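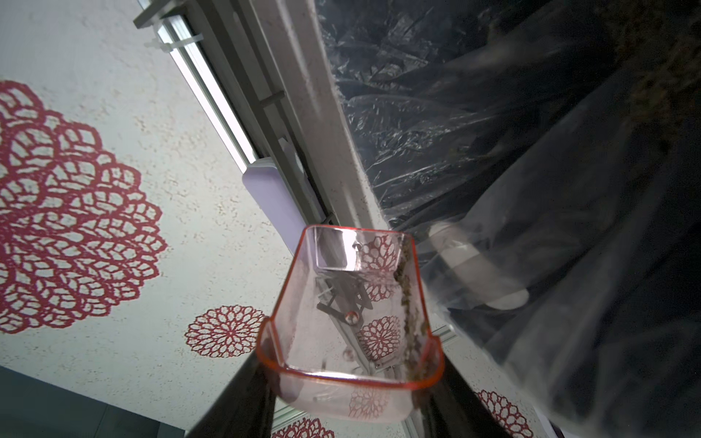 13. Juli 2026

Dosierbehälter, Rückstände an der Wand

Heute noch einmal mit den durchsichtigen Behältern mit dem orangeroten Rand gearbeitet. Thema bleibt dasselbe: Beim Auskippen kommt nicht alles heraus. Das Granulat, bräunlich-grün und krümelig, hängt als schmaler Streifen an einer Innenwand und zieht sich von ganz hinten bis Richtung Rand. Die anderen Flächen sind so weit frei, dass man die roten Blütenmuster der Wand durch den Kunststoff sieht. Mit dem Auge findet man den Rest also schnell, vor allem gegen das Fenster gehalten. Gegen eine dunkle Fläche geht er leicht unter.

Material ist die Mischung Droment, Sack vom Anfang der Lieferung, gesiebt auf 2 mm. Einwaage pro Behälter 600 g. Behälter sind die von Guerreiro, leer gewogen und mit Bleistift in der Liste eingetragen. Auf den Behältern selbst nichts mehr beschriften, der Stift geht beim Spülen ab und wir hatten schon einmal zwei verwechselt.

Ablauf wie zuletzt: einfüllen, auf dem Tisch einmal aufstoßen, 14 Minuten stehen lassen, dann über der Schale kippen, Öffnung ganz nach unten. Nicht klopfen, nicht schütteln. Danach zurückwiegen. Wer zwischendurch klopft, bitte in die Spalte Bemerkung schreiben, sonst taugt der Wert nichts.

Beobachtungen:

Der Streifen sitzt fast immer in der Nähe einer Kante, kaum einmal mitten auf einer Fläche. Vermutung: Beim Einfüllen rutscht das Material an der Seite herunter, auf der die Schaufel anliegt, und der Feinanteil bleibt dort haften. Dafür spricht, dass die Seite wechselt, wenn ich den Behälter vor dem Füllen drehe. Sicher ist das noch nicht, dafür waren es zu wenige Durchgänge.

Gröbere Krümel fallen durchweg heraus. Was hängt, ist fein. Unter der Lupe liegen die Körner einzeln auf der Wand, verklebt sehen sie nicht aus. Mit dem Pinsel gehen sie ohne Druck ab. Das passt eher zu Aufladung als zu Feuchte. Die Probe im Trockenschrank hatte auch keinen nennenswerten Gewichtsverlust.

An der kleinen glänzenden Erhebung, die wie ein Niet aussieht, wollte ich prüfen, ob sich Material staut. Ergebnis unklar. Bei einem Durchgang lagen ein paar Körner daneben, bei den nächsten keine. Lasse ich vorerst als Ursache weg, beim Reinigen aber trotzdem mit dem Pinsel herumfahren.

Der Rand macht wenig Probleme. Er ist rundlich, das Material läuft darüber ab. Die alten Behälter von Stiston mit der scharfen Lippe waren da schlechter, dort blieb jedes Mal ein Wulst stehen.

Versuch mit abgewischter Wand: Einen Behälter vor dem Füllen innen mit leicht feuchtem Tuch ausgewischt und 900 Sekunden offen stehen lassen. Danach deutlich weniger Rückstand. Beim zweiten Füllen ohne Wischen war der Streifen wieder da, etwas kürzer als sonst. Trocken auswischen mit dem Mikrofasertuch macht es schlechter, das bitte lassen. Die Tücher habe ich aus der Schublade genommen und zu den Putzsachen gelegt.

Zur Waage: Nach dem Umstellen hat sie eine Weile gebraucht, die ersten Werte habe ich gestrichen. Sie steht jetzt weiter weg vom Fenster. Wenn gekippt ist, zieht es dort, und die letzte Stelle läuft.

Zum Licht: Kontrolle auf Rückstände vormittags am Fenster machen, Behälter schräg halten und langsam drehen. In der Draufsicht stören die Spiegelungen im Kunststoff, da hält man leicht etwas Dunkles für Material.

Offen:

Gleiche Reihe mit der gröberen Siebung. Siebsatz ist noch in der Javgate, muss jemand mitbringen.

Einfülltrichter mit Auslauf in der Mitte ausprobieren, damit nichts an der Wand herunterläuft. Zum Testen reicht ein abgeschnittener aus dem Schrank unten.

Antistatikspray nur, wenn das mit dem feuchten Tuch im Alltag nicht geht. Das Material wird weiterverwendet, ich möchte da nichts drinhaben.

Die ausgekippte Menge von heute ist in der blauen Tonne mit Deckel, nicht zurück in den Sack geben. Schale und Pinsel sind sauber. Behälter stehen zum Trocknen mit der Öffnung nach unten auf dem Gitter, den mit der gewischten Wand habe ich links hingestellt.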